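Counting the pennies at Vavstead

I'd been promised tea and a look at the spreadsheet, and I got both. The equipment lead at the Vavstead workshop has been planning her second robot arm since May, and she talks about it the way other people talk about kitchens.

"The arm is the easy bit," she told me, scrolling. "It's everything you hang off it." Her first quote, from Tundico, left out the gripper fingers altogether. A spare set came to £874, and she hadn't put a penny aside for them. "I just assumed they came in the box. Who wouldn't?"

So this time the fingers have their own line, and so does the wrist camera. Roltidby wanted £1,124 for a camera with its bracket and cable, and she was still haggling when I turned up (I was asked not to print how low she'd gone!). She's allowing three spare sets of fingers over two years – "soft ones wear, and I'm not gluing them."

I wondered about a proper work surface too. She pulled a face. "A bench is a bench. Wood's fine by me, but look at it through the camera under your own lights before you spend anything. Shine is what catches people out." 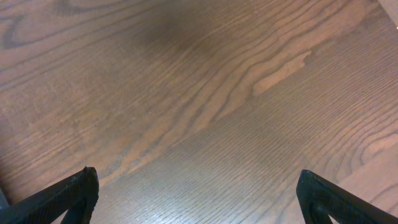

What she'd do differently

"Ask for the delivery date in writing," she said straight away. She'd also borrow a Testa controller for a week before ordering one.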